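The ironing corner returns

February has been sticky, the linen shirts are out, and the Ekside ironing corner is back by popular demand (three emails, two from Elif Naz Dağdelen). Bring a basket any time after 12 and press in company.

The boards have new covers, too. The old ones had scorch marks in the colour of strong tea, and one had a perfect iron-shaped print that several members grew fond of. The replacement runs to navy, a big soft pink flower and pale leaf sprigs - a bit much for doing school trousers on, perhaps.

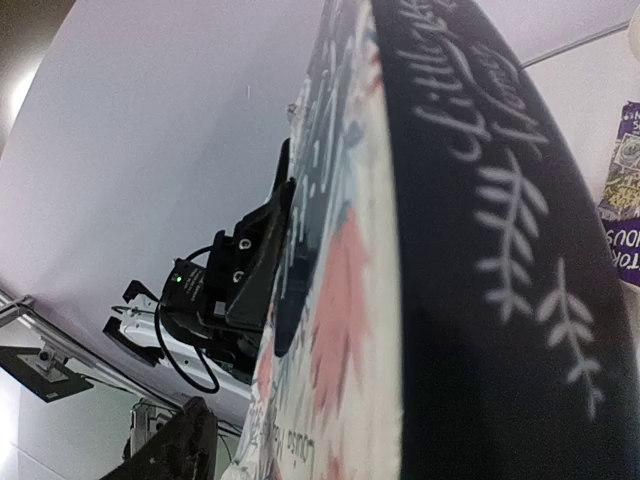 Please empty the iron before you put it away, and keep the starch off the flowers. Tea is free, hangers are 40 cents.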